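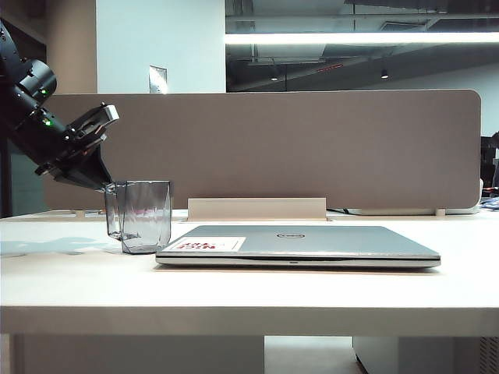
Desk-clearing automation

Desk-clearing automation is the use of robotic arms to remove cups and other small items from office desks and to set them down at a collection point. It belongs to the wider field of workplace service automation, which also covers floor cleaning, post delivery and meeting room resetting. The term is used mainly for shared offices, where desks are not assigned to one person and must be left clear between users.

Background

Shared desks came into use as a way of fitting more staff into a given floor area. Each desk may have several users in a day, and items left behind by one user delay the next. In most buildings the work of clearing was added to the duties of the cleaning staff, who had until then visited the desks only in the evening.

The first installation at the Luvisness office in Distonmont covered 43 desks. It was extended in April of the following year to 115 desks on two floors. The control software, known as Jisex, was written for the site and later supplied to other users. Zhong, a building services contractor, carried out the fitting and still holds the maintenance contract.

Equipment

A typical unit consists of a jointed arm, a parallel gripper, one or more cameras and a controller. A parallel gripper has fingers that move towards each other in a straight line. It is simple to maintain and suits objects with flat or gently curved sides. Indicator lights may be fitted to the joint housings.

Arms may be fixed beside a desk or carried on a wheeled base. Fixed arms are more accurate but serve only the area within reach. Wheeled units serve a whole row and need a clear aisle. At Distonmont both types are in use, with fixed arms at the end desks and wheeled units elsewhere.

Handling of cups

Disposable cups account for most of the items collected. Clear plastic cups are among the harder ones. Light passes through the walls, reflections change with the position of the camera, and depth sensors often return the surface behind the cup in place of the cup itself. A white desktop gives little contrast. The rim is usually the most reliable feature, and many systems direct the fingers to it first.

Grip force is set low, as thin walls bend easily and a bent cup may spill. In Jisex the cup is lifted by a small amount and held while the load on the wrist is read. If the reading is above a set limit, the cup is taken to contain liquid. It is then put back and the desk is listed for clearing by hand.

Items left in place

Clearing systems work from a list of permitted objects. Anything not on the list is left where it is. Laptops, telephones, keys, papers and bags are normally excluded. A closed laptop beside a cup is a common arrangement and is treated as a fixed obstacle, with a margin kept around it on all sides. Stickers on a lid can affect recognition, above all where the lettering is seen upside down, and sample sets used in testing should include them.

Desk dividers, cable trays and brackets are entered in the desk model when the system is set up. Glass partitions need separate treatment. Ceiling lights reflected in them may be recorded as objects, and the part of the camera view above the divider is therefore masked.

Effects on staff

The main change for cleaning staff is in the order of the work. Before automation, a cleaner walked each row and checked every desk. With automation, the cleaner receives a list of desks that the system could not finish, and goes to those only. At Distonmont the list holds up to 70 entries in a working day. Most concern cups with liquid in them, stacked cups and items wedged against the divider.

Walking is reduced, but the tasks that remain are the awkward ones. Cleaners at the site reported that the work had become more broken up, and the list was later grouped by row in response. Two posts were changed to include routine care of the arms, such as wiping the gripper fingers and emptying the collection bins. Training for these posts was given by Zhong and paid for by Luvisness, and the pay grade was raised by one step.

Office staff are affected to a lesser degree. Users are asked to leave cups at the front half of the desk and away from the edge. Some objected to cameras near their working area. The site rules now state that pictures are deleted after each clearing run and that no arm may move while a person is seated at the desk.

Limitations

Speed is low compared with clearing by hand. A single cup can take longer to recognise than to move, and a person can carry several at once. Savings depend on the number of desks, the hours of use and the layout of the floor. Figures from small sites are difficult to compare, as some count only cups removed while others count desks checked. An acceptance test of 200 lifts is written into the Zhong contract, with empty and part-filled cups in equal number.

See also

Service robot
Shared desk
Parallel gripper
Transparent object recognition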